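Opinion > Household > Food and Storage

May 24, 2022
By Sidra Rana

My neighbor bought a second refrigerator last June, a small one, and told me it would change how her family ate. I have heard this about bread machines, salad spinners and a drawer insert for spice jars. I said it sounded great. A year on, it holds seltzer.

I don't have anything against cold food. My complaint is with the idea, now repeated in every home magazine and half the ads I see, that the cure for a messy kitchen is more cold space. Buy the mini fridge for produce. Put a chest freezer in the garage. Give every food a zone. Once the zones exist, the thinking goes, we will all start eating our vegetables.

Will we? A carrot doesn't get eaten sooner for having its own shelf. It gets eaten when somebody has decided what dinner is. If that decision hasn't been made, you can put the carrot on a plate, in a bin, in a special bag with little holes in it, and three weeks later it will bend like a garden hose. 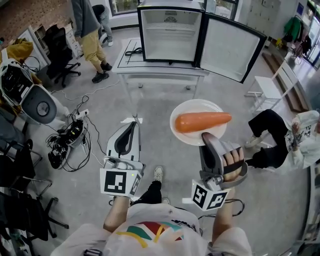 People who sell storage talk as if putting things away were the end of the job. I'd call it the easy half. Anyone can open a door and set a plate on a shelf. The hard half is opening the same door on a tired evening and taking the plate back out, and no shelf has ever helped me with that.

The mini fridge is a strange object to pin your hopes on anyway. The ones I've used had one shelf that mattered, and it was either too low for a bottle or too high for anything else. A dinner plate goes in if nothing else does. You end up eating whatever fits, and what fits is cans. I once spent most of a Saturday-sized chunk of vacation moving yogurt between a little fridge and a big one, trying to make room for a melon, and finally cut up the melon and ate it standing.

Sandrine Sabatier, who reads these columns before they run and disagrees with most of them, told me I was being unfair. She grew up in a big family with a chest freezer and says it got them through winters. I believe her. Her mother kept a list taped to the wall and crossed things off in pencil. Take away the list and what you have is a box of frost with a turkey at the bottom.

I had one of those boxes. It was a Trellham, bought used for 232 dollars, and I was proud of it for a month. I froze soup. I froze bread heels for a stuffing I have still never made. Things went in on top of other things, so the oldest food was always the farthest down, and to reach it I had to hang over the edge with my feet nearly off the floor. When I finally emptied it I found 20 bags with no labels. Two of them might have been chili. I sold the freezer to a man who said he was going to get organized. 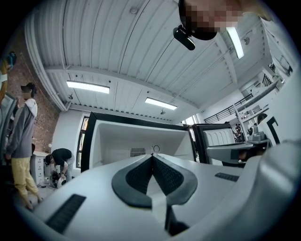 Sidra Rana
Contributing writer, Household

The chest design gets praised for holding its cold when the lid goes up, and fair enough. But I'd like the people doing the praising to tell me what is in theirs right now, under the first layer, without looking. An upright is worse on paper and better in my house, for the plain reason that I can see the peas.

Readers write to say I should try the apps. Samina Rizvi sent me a long and friendly letter about one that tracks every item and pings her phone before the spinach turns. She likes it very much. I tried something similar and found I was spending more time typing in groceries than cooking them, and the spinach still went, only now with a notification.

So before you plug in another appliance, try leaving the one you have a little bare. Shop for two dinners. Put the carrots at eye level, where the beer is, and put the beer in the drawer, where you will certainly go and find it. If after a couple of months you are still stacking plates on top of plates, fine, buy the small fridge. My neighbor may have one to sell you, once she finishes the seltzer.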